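Staleo: a spoiler-labeled set of movie forum posts

Version 3. Last changed Sat 12 September.

Staleo is a small collection of forum posts about movies, each marked by hand for whether it gives away part of the plot. We put it together to test Brarkden, the spoiler filter used on the Pemen message boards, and it is shared so that other people can test their own filters on it.

What is in it

There are 883 posts, all in English. Each one was written by a member of the Pemen boards who agreed to have it included. User names, links and signatures have been removed. Spelling mistakes were left in. Posts shorter than one full sentence were dropped.

Files

posts.csv - one row per post, with the post ID, movie ID, text and thread type
labels.csv - one row per label, with the post ID, labeler code and label
movies.csv - movie ID, genre and the release month if known
notes.txt - comments the labelers left on hard cases

Thread type is one of: trailer, casting, review, theory, other.

Labels

none - nothing about the plot beyond what the trailer shows
mild - gives away a scene or a surprise guest role
major - gives away an ending, a death or a twist

Every post was read by three people: Corina Lazăr, Kayode Uzor and Aicha Sqalli. They worked apart and did not see each other's labels. Where they disagreed, Rosemarie Reuter picked the final one. Fan theories were the hardest part. A guess that turned out to be right is labeled as a theory in notes.txt and gets "none" unless the writer claimed to have seen the movie or the script.

Splits

Use the last 100 rows of posts.csv as the test set. They come from threads that do not appear anywhere else in the file. The rest can be split any way you like.

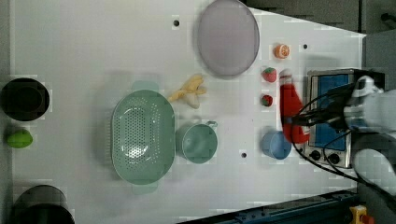 Loading

The files are UTF-8 with commas as separators. Text fields are in double quotes. If you use Morsy to read them, turn off automatic date parsing - it changes some of the post IDs into dates.

Known problems

Action movies are over-represented, and there is very little on documentaries. Leaks that were later proven false are still labeled by what they claimed at the time. A few posts quote an earlier post without marking it as a quote, so the same line can show up twice with different labels. The January update fixed the ones we knew of then.

Terms

Free to use for research and teaching. Please don't try to match posts to their writers. Corrections go to Fikri Jugah, with the post ID in the subject line.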